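Ticket 3957: Upload stops at the tenth photo and takes the first nine with it
Product: Plidetti (web gallery and newsletter tool)
Opened by: Skarphéðinn Nørgaard, newsletter editor, Grotton
Priority: Normal (I asked for High and was talked down by the drop-down menu)
Status: Closed, with grumbling

Original report

I put together the Grotton members' newsletter in Plidetti. Every issue has a gallery page in the middle, because people like pictures and skip my column. Until the last update I could drag a folder of photos onto the page, go make coffee, and come back to a finished gallery.

Now I drag the folder, the bar crawls to the tenth photo, and then the whole lot vanishes. The message says "Something went wrong." I had worked that much out on my own.

Steps I take:
Open the draft issue.
Click Add Gallery.
Drag in a folder of photos.
Watch nine of them arrive.
Watch nine of them leave.

What I expected: a gallery.
What I got: a gray box that says "Your memories go here."

First reply from support

Please clear your browser cache and try again. If the problem continues, please restart your computer.

Reply from Nørgaard

Cache cleared. I am now signed out of my bank, my library, and a seed catalog I had forgotten I belonged to. Computer restarted. It installed an update while it was down there, so now my clock is in a different corner. The gallery still fails at the tenth photo.

I also tried a different browser and a different folder. Same result on both. I renamed all the files so they had no spaces in them, on the advice of a forum post from a past December whose author never came back to say if it worked. It didn't.

Second reply from support

Thank you for the details. Could you make a new gallery with fewer than 10 photos, all from the same batch, and paste the page text here with the pictures in place? We want to see if the order and the captions survive. Please leave the line breaks alone.

Test page, pasted in on July 28, 2026

Four photos, dragged in together. All of them arrived and all of them stayed. I wrote one caption to go under the group, as the gallery now allows only one, another improvement I don't recall asking for.

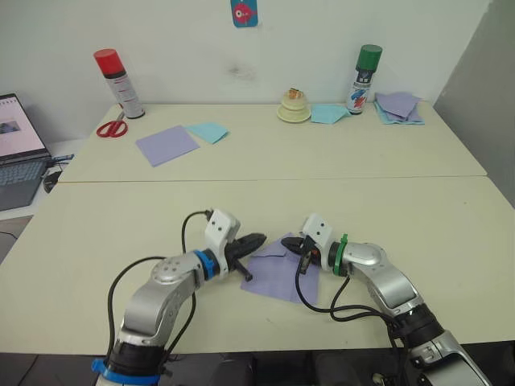
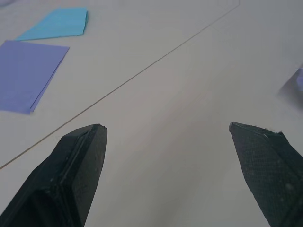
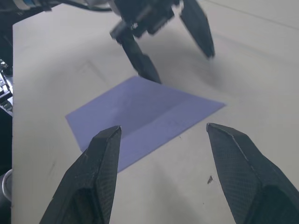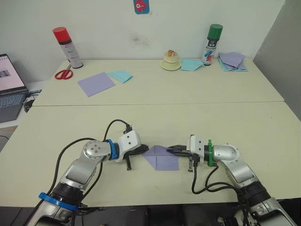 Pale tabletop, all four.

What the test showed

The caption survived. The line breaks survived. The order is the order they were in when I let go of the mouse, so that part is fine too. Page title came through as "Untitled (2)" even though I had given it a title. I mention this for completeness and don't want a second ticket opened about it.

Then I added more photos to the same page, one at a time. Nine was fine. The tenth wiped the page. I did it again with a different photo in tenth place, in case I had been unfair to the first one. Same thing.

Third reply from support

This is very helpful. We see a 206 response in the log when the tenth file goes up. That means the server thinks it is handing back part of a file. The page doesn't know what to do with a partial answer, so it treats the whole gallery as failed. Are you by any chance on the Cuadros theme?

Reply from Nørgaard

I am on the Cuadros theme. I was moved to it from Trirberg during the update. Trirberg had ugly buttons and worked.

Cause (filled in by support)

Cuadros loads thumbnails in batches of nine, to make a tidy grid. The tenth photo starts a second batch. On accounts moved over from Trirberg, the old thumbnail setting was kept, so the second batch asks for sizes that don't exist any more. The server sends what it has, the page panics, and the gallery is emptied. The photos themselves are not deleted. They are in Media, under Unsorted.

Note from Nørgaard: they are indeed under Unsorted. So is every copy from every attempt, with and without spaces in the names. I will be there for a while.

Workaround

Go to Settings, then Appearance, then Thumbnails.
Change "Inherit" to "Theme default." It already says "Theme default" in gray. Pick it anyway, so it turns black.
Save. Save again if the button is still lit.
Go back to the draft, delete the empty gallery, and add a new one. The old one stays broken whatever you do to it.
Drag in the folder.

Result

Worked on the second try. On the first I had trusted the gray text. The full folder went up and was still there when I got back with my coffee.

Still open

The "Something went wrong" message. Support says the wording belongs to another team. I have sent them a few suggestions.

Closed by support. Reopened by Nørgaard to correct the spelling of his name in the closing email. Closed again.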